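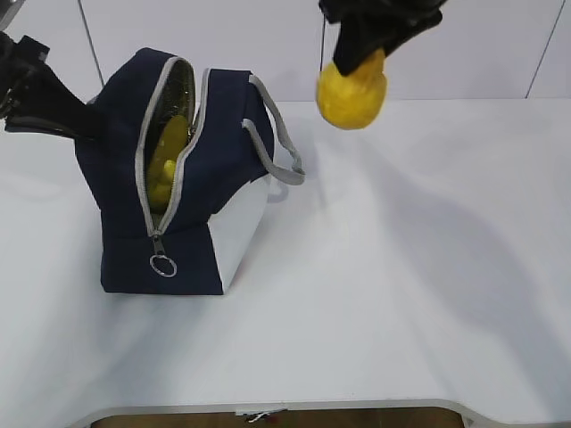 Navy insulated lunch bag, unzipped, with silver foil lining.

About Goltstead Primary

Goltstead Primary is an independent, co-educational school on the edge of Belcombe, taking children from Prep to Year 6. We opened in the former Šindelář joinery works with one composite class and have stayed on the same site. The original building is now our library and music room. The classrooms behind it were added in two stages as enrolments grew.

Classes are capped at 25 students. Most year levels have a single class, and Years 5 and 6 are taught together for maths and science so that students can be grouped by what they are ready for. Literacy and numeracy are timetabled in the mornings. Afternoons are given over to art, music, sport, humanities and the kitchen garden.

We follow the national curriculum. Written reports go home twice a year, and parent interviews are held near the end of Terms 1 and 3. Families are welcome to ask for a meeting at other times through the office.

The school day

The gate opens at 8.25 am and the first bell is at 8.45. Students eat in their classrooms before going out to play, with a teacher in the room.

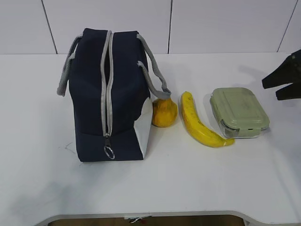 The second session runs until 1.10 pm, when the whole school has sport or quiet reading depending on the weather. School finishes at 3.15. The town bus stops on the Belcombe road, outside the front gate, and a staff member waits with the bus students until it has left.

We don't run a canteen. Food is brought from home, and there is no microwave for student use. Please send a water bottle and a hat every day in Terms 1 and 4. All belongings need to be named, including lunch containers and lids. Unnamed items go to the lost property shelf beside the office and are donated at the end of each term.
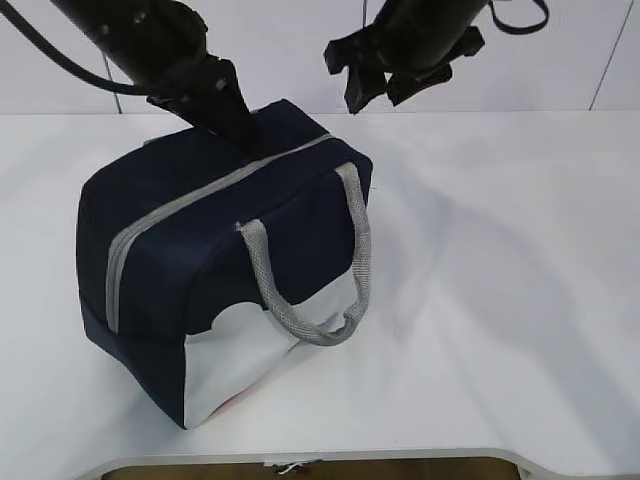

Does the school offer before and after school care?
Farura runs both sessions in the multipurpose room, from 7 am and until 6 pm. There are 26 places per session and bookings are made with Farura directly. Vacation care is offered in the autumn and spring holidays only.

Enrolments

Applications for Prep open in March and close at the end of June. Siblings of current students are offered places first, followed by children living in the Belcombe district, then all others in order of application. Offers are sent in August. Children starting Prep attend 3 orientation mornings in November.

Places in other year levels come up from time to time. The office keeps a waiting list for each year and will tell you where your child sits on it.

School tours leave from the front office at 9.30 am on the first school day of each month, except January. Bookings can be made by phone or at the front desk.
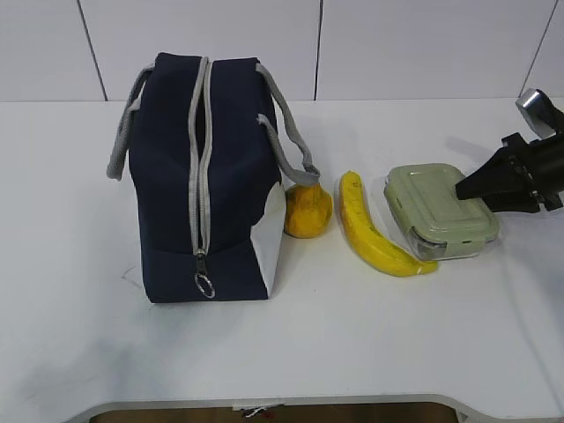 Navy lunch bag with grey rope handles.

Uniforms are sold from the office between 8.30 and 9 am during term. Second-hand items are kept on the rack near the door and cost 8 dollars each.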